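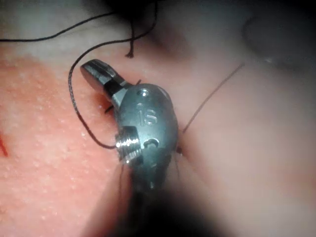 Glenys Tarrant

Re: [plainhealth] House style for going-home leaflets

On 12 May 2026, the leaflet desk at Gutar wrote:

> Hi all
>
> We are moving our whole set of going-home leaflets (139 of them) into Jornovix
> and management would like them "harmonised" while we're at it. The surgical
> ones are the worst. Some are 2000 words and some are half a page, and they
> don't agree with each other about what a stitch is called.
>
> Does anybody have a house style they'd be willing to share? In particular:
> wound or cut or incision? Stitches or sutures? And is it reasonable to set a
> maximum length? We had thought two sides of A4.
>
> Also our new template puts "Congratulations on your recent procedure" at the
> top and I can't tell if I'm being oversensitive.

You're not being oversensitive. Have it taken off before it goes out to somebody who's just lost a toe.

I did the same job at Flimavport a few years back, on a smaller set and with a worse template, so I'll go through yours in the order you asked and then add the things you'll wish you hadn't heard.

Wound, cut or incision. We went with "wound" for everything after the patient is off the table and "cut" for anything the surgeon does. The surgeons hated "cut". One department sent it back three times with "incision" reinstated by hand, in green pen, each time a bit harder. We kept "cut". When we sat down with people in the outpatients corridor and asked them to read the drafts aloud, "incision" came out as "decision" often enough to worry me, and "check your decision every day" is the sort of advice you should be paying a different professional for.

I'd add that "wound" isn't free of trouble. There's the winding sort. "The bandage is wound around the wound" got all the way to proof.

> Stitches or sutures?

Stitches. Every time, in every leaflet, with no glossary entry. If the patient has to say "sutures" to someone on the phone, the someone on the phone will understand "stitches" as well. What you do need to sort out is whether they dissolve, and the leaflet has to say so in the first line of that paragraph. Ours used to explain the history of absorbable materials and then mention, on the back, that yours might have to come out at your GP's. People turned up weeks late. A few had taken to the job themselves with nail scissors, and I can't say the leaflet had told them otherwise in any place they were likely to look.
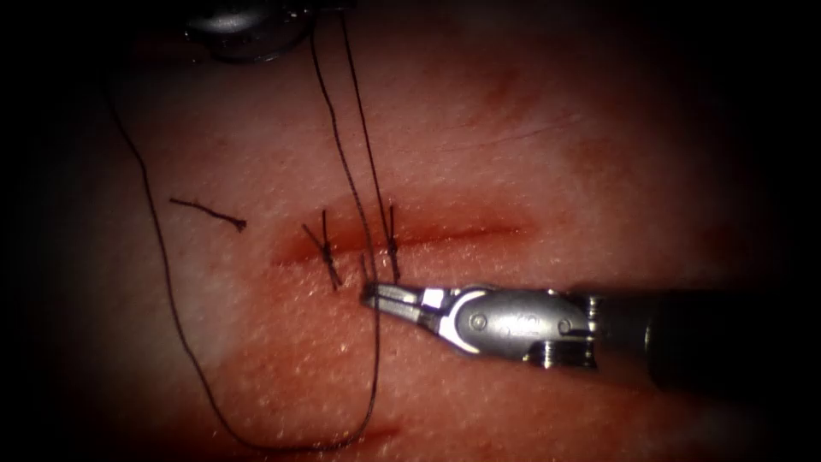
The other one to settle early is "dressing". To us it's the thing on the wound. To a fair slice of your readers it's what you do in the morning, or it's for salad. "Keep your dressing dry" survived testing well enough, but "Do not remove your dressing before showering" had one bloke asking in all seriousness if he was meant to get in with his trousers on. We changed it to "Leave the dressing on when you shower" and had no more of that. It's a smaller change than any of the ones we held meetings over.

While you're there, hunt down "as normal", "light duties", "as tolerated" and "if concerned". I have a special dislike for "if concerned". Everyone who's just had an operation is concerned. Tell them what to look at and who to ring. Ours says: the skin around the wound is getting redder, hotter or more sore, or something is leaking from it that wasn't before. Your clinical people will want their own wording and should have it, but make them read it aloud in the corridor first.

> And is it reasonable to set a maximum length?

It's reasonable and it won't work. Two sides of A4 is a limit on paper. Give a surgical unit two sides of A4 and they'll give you two sides of A4 in eight point with the margins pulled in, like a share house lease. Set it in words, and set it lower than you want, because you'll be bargained up. Our hernia leaflet ended up at 374 and I'm as proud of it as of anything I've done, my children included, on certain days.

The way we got there was to stop asking "what should the patient know?" Ask a roomful of clinicians that and the answer is everything. We asked what the patient has to do, on which day, and what would make them pick up the phone. The rest went into a longer booklet that people can ask for. Not many do. The ones who do seem to read it right through and then write to us about the commas, and I suspect a couple of them are on this list.
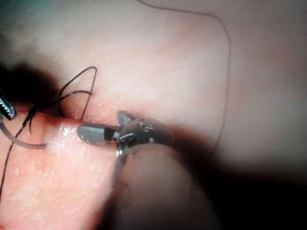

Instrument jaws, slightly open, against a fold of tissue.

Now, Jornovix. I don't want to be rude about it on a public archive, so I'll stick to what it does. It stores each paragraph as a block, and a block can be shared between leaflets. This is a gift for the phone number of the ward. It's a menace for nearly everything else. We had a shared block about driving ("Do not drive until you can do an emergency stop without pain") that somebody in eyes improved for eyes, and by the next morning the knee patients were being told to avoid driving until their vision had settled. Share the phone numbers. Share the bit about interpreters. Copy all the rest, and put up with the duplication.

It also keeps the date of review in a field that doesn't print unless you tick a box on another screen. Tick the box. We went most of a year without.

If your managers are keen on scores, they'll have been shown Jin by now, and they'll like it, for it produces a number and the number goes in a report. I run it too. It's handy for finding a sentence that has got away from you. But it thinks "pus" and "joy" are equally simple words, and it gave one of our bowel prep leaflets full marks for a draft in which the steps were in the wrong order. Very readable, that one. I'd use it at the end of the day, when you're too tired to spot a long sentence on your own, and I wouldn't let it anywhere near a target.
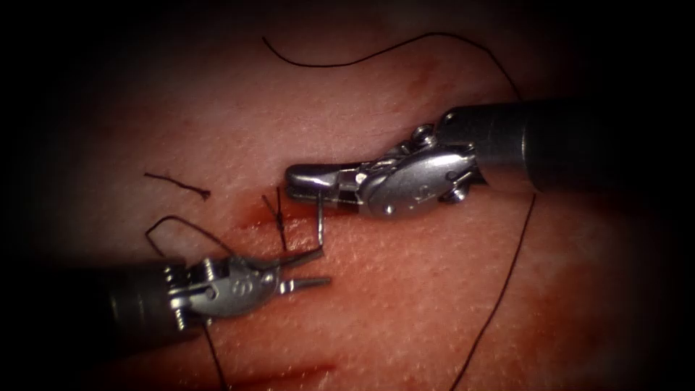 On testing, because you didn't ask and should have: you don't need a budget. We had a clipboard and a tin of good biscuits. Four readers for each leaflet was enough to turn up the big problems, and the fifth mostly told us about their sister. Ask them to find something ("when can you lift the shopping?") and then keep quiet, which for editors is the hard part. If they flip the page over twice, move the thing they were looking for. Don't ask if they like it. They'll say it's lovely. People are very kind about documents they haven't read.

Try to catch some who are going home that day, too. A leaflet that's clear at your desk with a cup of tea is a different object when you're sore and somebody's holding your bag and the car's in a fifteen-minute bay. Large type helps. So does leaving a blank line for the nurse to write on, and I'd fight harder for that line than for any point of wording above. The handwriting is what goes on the fridge.

I can send you our style sheet off-list. It's six pages, I know, I know. The section on bullets is out of date and the bit on "bowel motion" was never agreed and should be read as one side of an argument. We're due to revise it in June, so if you get anywhere with your surgeons on "cut", please send me the exact words you used.

Glenys
Patient information, Flimavport

PS: "Pop" as a verb. Pop your gown on, pop up on the bed, pop in and see us. Fine in speech. Take it out of anything to do with stitches.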